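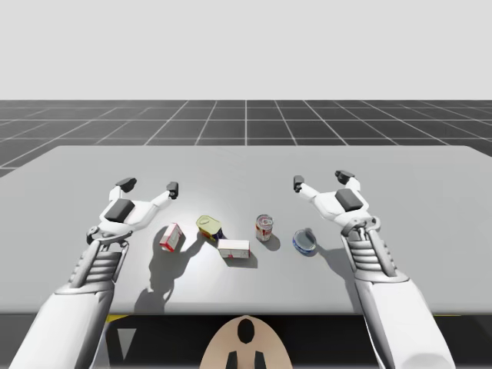
Tabletop grocery layout, two-arm simulation (item 3).

Ukata Working Group on Simulated Handling Tests
Minutes of the February meeting

The meeting opened at 9 on Monday morning. Members from Brarama and Grabner attended in person and Farna joined by phone. The minutes of the last meeting were accepted with one spelling correction.

1. Matters arising
Brarama has moved the shared log to the new server. Old links will stop working at the end of the month. Grabner still owes the group its list of joint limits.

2. Draft rules, section on run records
The group went through the draft as circulated. It was agreed that every simulated run must be filed with the software version, the random seed and the name of the object set. Runs without a seed will not be counted in shared results. Farna asked whether this applies to old runs. Agreed that it does not, but old runs are to be labeled as such.

Run 1838 was discussed as a test case. Two sites had reported different outcomes for it, and both had used default friction values without writing them down. Friction and object mass will be added to the required fields.

3. Tabletop layout
The layout with the carton, the yellow-topped tin, the white box and the two cans was accepted as the common starting layout for two-arm work. Both grippers are to start open and clear of the table. Grabner felt that objects lying on their side should be a separate layout – the blue can was mentioned in particular. Left as is for now, to be looked at again after the first round of results.

Each site will do 20 runs on the common layout before the next meeting. Failed runs are to be filed along with the rest.

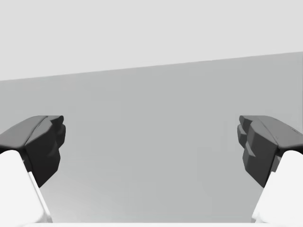 4. Gripper checks
The draft asks for an open-and-close check with nothing between the fingers before each batch. Brarama said it does this once a day and has seen no problems. After some discussion the wording "before each batch" was kept, with a batch limited to 8 runs. The check must be saved from the wrist view as well as the overhead log.

Farna pointed out that simplified contact shapes for the fingertips can give better grasps than the full model. Agreed that a site may use them if the run record says so. Results from the two kinds of model are not to be pooled.

5. Stopping rules
Not reached. Carried over.

6. Actions
Ukata: revise the run record section and send it out.
Brarama: add friction and mass fields to the form.
Grabner: joint limits list (outstanding).
Farna: short note on contact shapes.

The date of the next meeting will be sent by email.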